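Speaker notes – Cleaning a large white bathtub by hand
Ruvine training afternoon, second talk of 3
Running time: 25 minutes plus questions

Slide 1. Title

Wait for people to sit down. Handouts are on the side table, one each. The Lanton price sheet is separate and doesn't belong to this talk.

Say at the start: this covers white baths with a smooth surface, freestanding or set against a wall. Cast iron with old enamel is in the first talk. Whirlpool baths with jets are not covered at all.

Slide 2. Scope of the job

Four surfaces to deal with: the inside, the rim, the outer sides and the fittings. They are cleaned in a fixed order and with different cloths. The plug hole counts as a fitting.

Most of the complaints logged at Ruvine last year were about the rim and the fittings. Inside surfaces came a long way behind. Read out one or two if time allows (printed sheet, page 2).

Slide 3. Cloths

Microfibre for everything except the plug hole. One colour for the bath, another for the toilet, and the two are never washed in the same net. At Ruvine the bath colour is pink or red. Lanton sites use yellow. Check the chart in the cupboard before starting on a site that is new to you.

Folded cloth: flat areas, long strokes. Fold in half twice for eight clean faces.
Crumpled cloth: corners, the curve where the wall of the bath meets the base, and the area under the taps.

Pause on the next slide. Let the room look before talking.

Slide 4. Working over the tub

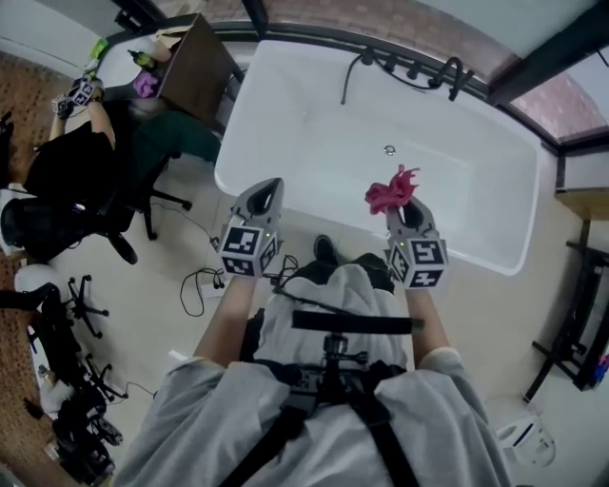

Slide 4: Pink-red cloth held above the inside of a large rectangular tub. Black fittings along the far rim, drain near the middle.

Point out the drain position first. With a drain near the middle, strokes run from each end towards it. With a drain at one end, everything runs in one direction. People mix these up when they change sites and then push grit across a surface they have already wiped.

Then the fittings. A row of taps and hoses on the far rim means reaching across the full width of the bath. Do the far side first, then come back towards yourself. If you can walk round to the other side, do so. Lean with one hand on the near rim, never on a tap.

Hoses: lift them off the rim and lay them inside the bath while the rim is wiped. Wipe the hose itself last, from the fixed end down. Black hoses show limescale as a grey bloom, mostly on the underside where they curl.

Slide 5. Product and water

Levura bath liquid, diluted. The dose is 65 ml in the bucket, filled to the lower line. The bottle cap is not a measure.

Leave on for 3 minutes. Longer does nothing useful on a smooth white surface and can mark black fittings. Rinse the fittings before the rest of the bath – this is the one place where the order on the old handout was wrong. The corrected handout is dated 2021-03-28. Throw the other one away.

No scouring powder. No green pads. No vinegar on anything black.

Slide 6. Order of work

Clear the rim and the floor beside the bath.
Dry wipe, to lift hair and dust.
Wet the inside, ends first.
Apply product to the inside and rim.
Fittings, separate face of the cloth.
Rinse fittings, rinse rim, rinse inside.
Plug hole with the small brush.
Dry with a clean folded cloth.
Outer sides, top to bottom.

Ask the room which step is most often skipped. The answer wanted is drying. Water left standing in the shallow areas round a drain leaves rings, and those take three times as long to remove as the drying would have taken.

Slide 7. Brick and metal nearby

Bathrooms with bare brick or metal window frames need a little care with spray. Brick takes in product and shows a pale patch. Spray on to the cloth, not towards the wall. For metal frames, a damp cloth and then a dry one.

If there is a shelf or rack by the bath, move small items before starting and put them back in the same places.

Slide 8. Recording the job

Form 3346, one per room. Tick the bath section by surface; a single tick across the whole box will be sent back. Marks that don't come off go in the notes field with their position (left end, right end, near side, far side).

Tully sites use their own form until April. After that it is the same as everyone else's.

Slide 9. Stock

Cloths are ordered in packs of 200. A cloth is withdrawn when it stops gripping a wet surface, or when an edge comes loose. Withdrawn cloths go in the grey sack and can be used for outside drains.

Slide 10. Questions

Likely ones:
Steam cleaners – not on baths with sealed joints.
Washing temperature for cloths – on the handout, bottom of page 1.
Who supplies the small brush – Levura, same order sheet as the liquid.

Collect the sign-in sheet before the break.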